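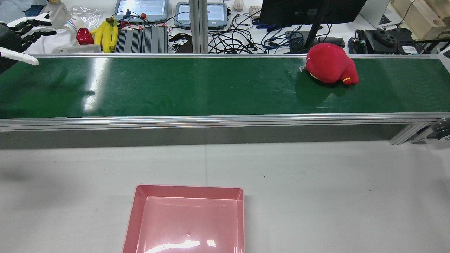 Liya Tufa

Home Projects Reports Partners Contact

Progress report on the Temba sorting room, 22/02/2020

Dear colleagues of the Takine fund,

I write to you about the second part of the work in the sorting room in Kuridik. As you know, the grant pays for the conveyor line and the tables, and for the training of people who sort donated goods.

The line is now in its place. The belt is the green one from our first plan, with aluminum rails on both sides. It has scuffs and dusty streaks, and I would like to add a weekly cleaning to the work plan. The overhead light gives a strong reflection on the belt, and small items are more difficult to see in that place. We asked Flosa for a price for softer lamps and we wait for the answer.

For practice we use soft toys, plastic fruit and other light things. One item goes on the belt, it is taken off and it goes in a tray. The pink tray is shallow, so it is good for small toys, but for bigger ones we need a deeper model. The bench behind the belt is still too full. Cups, bags and cloths stay there between the practice items, and I have asked for a shelf.

Since September we have sorted 1,027 items, and 818 of them were placed in the correct group the first time. The target in the agreement was more than 700, so this part is reached. We had 27 practice sessions and we planned 40. The difference comes from the weeks when the electricity work was not finished.

The part I am least satisfied with is the table in front of the belt. The black cables lie over each other in loops, with the power adapters and the USB hubs between them. It takes a long time to find which cable goes where. I propose to buy cable trays and labels from the small equipment line - the budget does not change.
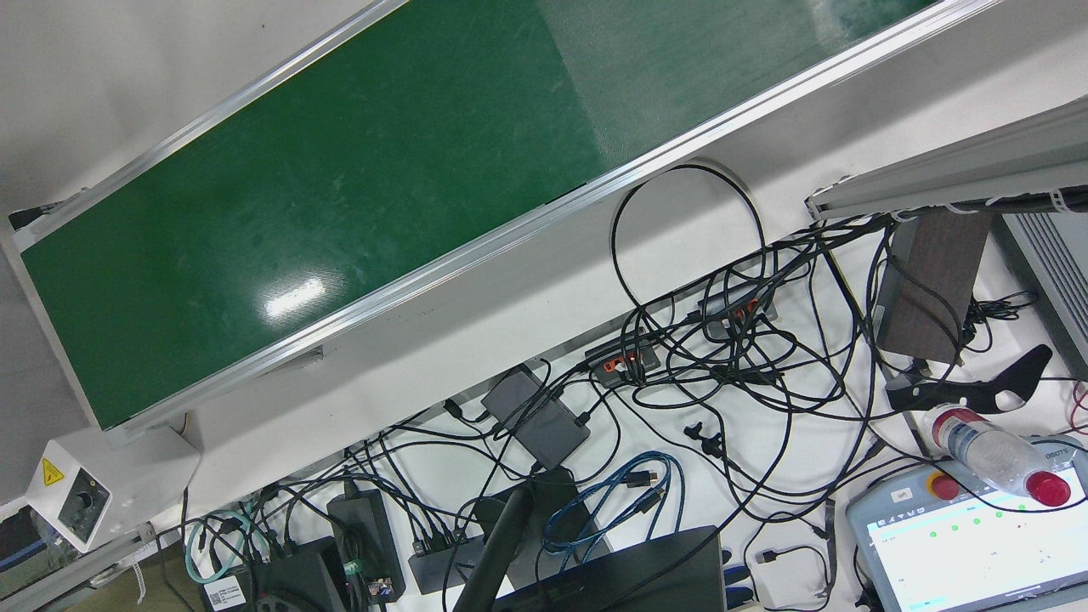 Naomi Ogola wrote back that the cable trays can be ordered now, but she would like the labels to be done first, before anything is moved. I agree with this order. She also asked if the hubs can be fixed under the table, and I will check the length of the cables before I answer.

For the next period I plan the remaining 13 sessions, the shelf and the cleaning list. The financial table will follow in a separate letter.

With kind regards,
Liya Tufa

Share 27 Comments 1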